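I put off writing this until we had lived with the thing for a full month, because I don't trust reviews written the same afternoon the box is opened (and I've written a few of those myself, so I know exactly how they go).

We bought the Tarano arm package in September through Fonovholm, for the small workroom where we try out kitchen-style pick-up-and-put-away jobs. It's our second arm and the first one we paid for properly, with a real budget line and everything. If you're in the same spot, staring at a quote and wondering what you've forgotten, I hope some of this saves you a bit of money.

## What we got for the price

The base package has the arm, its control box, a mounting plate and a set of cables. It does **not** have a gripper, a wrist camera, a table or anything for the arm to pick up, and I'd underline that last part twice! We had planned for the gripper and the camera. We had not planned for the table, and a decent stiff one that doesn't wobble when the arm stops short cost more than I'd like to admit.

The gripper is a Stesico two-finger model. It was the cheaper of the two we were offered, and I went back and forth on it for ages. I'm glad we saved the money. It closes gently enough for soft plastic fruit and it has yet to drop a bowl that it picked up by the rim in the right place. The wrong place is another story, but I put that down to us.

## The little things that ate the budget

Our spending on extras came to $1416, all told. That covers the camera bracket, longer cables, a spare set of fingertips, the shelf for the control box, and a great big pile of props. I had guessed at half that, and I like to think I'm a careful guesser.

The props were the surprise. You start out thinking a cup and a block will do, and then someone wants a bowl, and then a bigger bowl, and before long you're pushing a cart through the housewares aisle with play food in it. My advice is to buy these from several different places, in different sizes and finishes. Shiny, see-through and dull things all look different to a camera, and it's much nicer to learn that on a cheap plate. Buy duplicates of the ones you like, too. Stores change their stock so fast, and we've already lost one bowl we can't replace.

Cables come next. Get them longer than the drawing says. Ours had to be ordered again after we turned the base a little to reach the far side of the table, and we lost 4 days waiting on the second order.

## Setup and daily use

Setup took 3 days, and one of those went entirely to moving furniture. The printed guide is friendly and clear up to the point where you attach somebody else's gripper, and then it goes quiet. Fonovholm's support line was patient with me, which I appreciated more than I can say.

Day to day, the arm is quiet, it wakes up quickly, and the hand-guiding mode feels light and smooth. My one grumble is the software license. It runs for 13 months and then renews at the full rate, and that was in the small print at the back of the quote. Please put it in next year's plan now, while you're thinking of it.

We also looked at the Janjua arm, which has a longer reach and a lovely big screen. For a bench the size of ours, the extra reach would have been wasted, and the price would have swallowed the gripper money whole. If I had a bigger room I might have gone the other way.

## Would I buy it again?

Yes, happily. I'd ask for a quote with the gripper, bracket, cables and license all on one page, and I'd set aside a separate pot for the table and props so they don't get squeezed at the end. I'd skip the extended carrying case, too (ours is holding up a stack of binders).

The next purchase on our list is a second set of dishes and some heavier pans, to see how the fingertips hold up once they've had some wear. I'll add a note to this review when the spare set goes on.
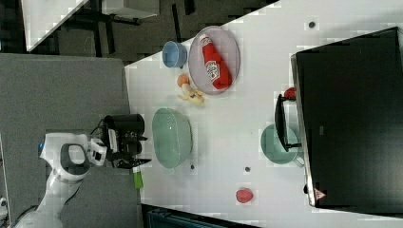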